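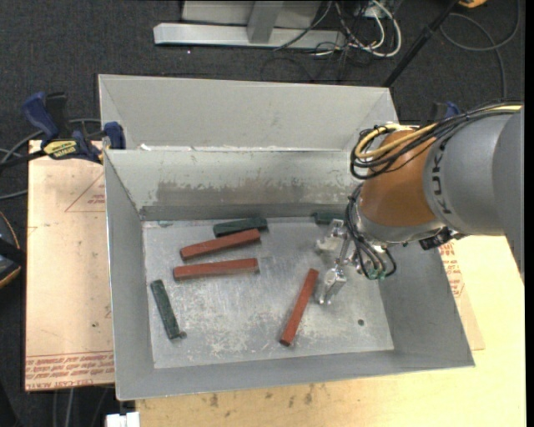

How often does the scaffold tower need checking?
Before first use, after any alteration, after bad weather, and at least every seven days while it stands. Friday is the day on this site.

Scaffold tower weekly check, Ovley Community Hall, north gable
Tower: Kumik mobile, hired from Jurić Access
Checked: Friday, before the decorators' second tea

1. Ground and base plates. Pass.
Comment: The flagstone under the left leg rocks if you stand on it and think about it. Sole board added.

2. Castors locked. Fail, then pass.
Comment: Three locked, one at liberty. The decorators say it was locked last night. Locked now, and painted with a yellow stripe so we can all agree which way is which.

3. Tower upright. Pass.
Comment: The level says so. The gable beside it does not, but the gable is not on my form.

4. Braces and hooks. Pass.
Comment: One stiff hook on the second lift. Please do not hit it with the radio.

5. Platform boards and trapdoor. Pass with comment.
Comment: The trapdoor closes by itself, as it should. Remove the brick that was stopping it.

6. Guardrails and toe boards. Fail.
Comment: Toe board missing on the road side. Found in use as a shelf for paint tins, and a good shelf it was. Refitted at 10.40.

7. Loading. Pass.
Comment: 28 tins of Brititen masonry white on the top platform came down to 3. The rest can wait on the ground like everybody else.

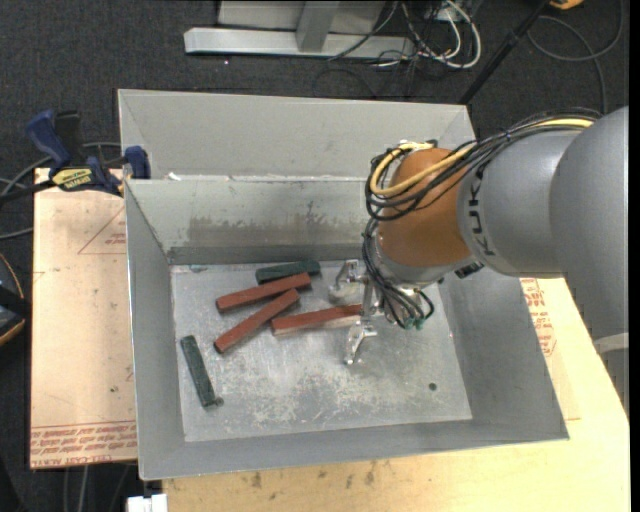

Krešimir Krasniqi

8. Ladder access. Pass.
Comment: Inside the tower, where it belongs. The other ladder, leaning on the outside "for speed", has gone back in the van.

9. Stabilisers. Pass.
Comment: All four out and tight. The hanging basket has been taken off the nearest one and handed to its owner, who was cross.

10. Overhead lines. Pass.
Comment: None on this side. Ask again before moving round to the east wall.

11. Tag and paperwork. Fail.
Comment: Tag 216 was in the holder, but last signed in January, when the tower was in somebody else's car park. New tag written.

Outstanding
Spare toe board clip from Jurić Access, promised twice.
Barrier on the pavement side to be put back after the bins have gone.
Next check Friday, or sooner if it blows.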